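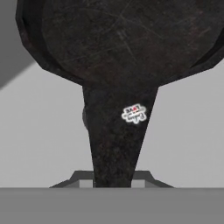 Preparing an entry for the Skirkden effectiveness categories

Last updated 30/09/2020

These steps apply to agency entries in the retail, travel and public service categories. Craft entries use a different form.

1. Confirm eligibility
The campaign must have run for at least 17 days in a paid channel. Work that was only shown in a pitch or a test market is not accepted. Check the first air date against the media plan, not the brief.

2. Get client sign-off
Download the release form and have it signed by someone with budget authority. Kilstead and Pamotville offices should send signed forms to the regional new business desk. Allow 15 working days.

3. Write the summary
The limit is 35 words. State the business problem, the audience and the result. Leave out the agency name, which is grounds for removal in round one.

4. Build the results section
Results carry 65 percent of the score. For each figure, give the source, the period and the baseline. If the numbers come from the Reuter tracking study, quote the wave and the sample base. Index figures need the raw value beside them.

5. Upload
Save the case as a single PDF with fonts embedded. Film links must work without a password until the end of April. Open each link in a private browser window before submitting.

Entries can be edited until payment is made. After that, only the credits list can be changed.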